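Spent the whole evening under desks with a bag of velcro ties, so you're all getting a thread about cables now. Sorry in advance!

1/ Started with my own desk at home. I've had the same power strip under there since 2004 and it had basically grown a beard. Two chargers in that mess belonged to phones I don't even own anymore.

2/ Kathleen Hanrahan lent me her roll of velcro (30 feet, she buys it like other people buy paper towels). Cut it longer than you think. My first batch was way too short and popped right off.

3/ Tried a Bemow cable tray too. Fine for the strip, useless for anything with a fat brick on the end. I ended up screwing the brick to the underside of the desk and it's so much better — vacuuming takes a minute now.

4/ Takeshi Takeda says label both ends before you unplug ANYTHING. I did not do this. I now have one black cable that fits nothing in my house and I'm scared to throw it out.

5/ Black and white cables mixed together are the worst, btw. Do all the black ones first, then the white, and don't try to save every foot of slack in one big loop.

6/ Next up is the floor at the back of the big room, and I'm saving the good velcro for it. The white table up front is fine, it's got a sheet of paper and the red disk on it and that can all stay put. But look past the gray carpet to the white desk frame — black and white cables in coils all underneath it and out around the legs. I'm bringing knee pads and the whole roll.

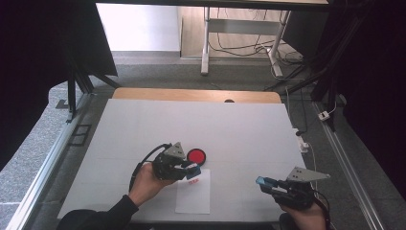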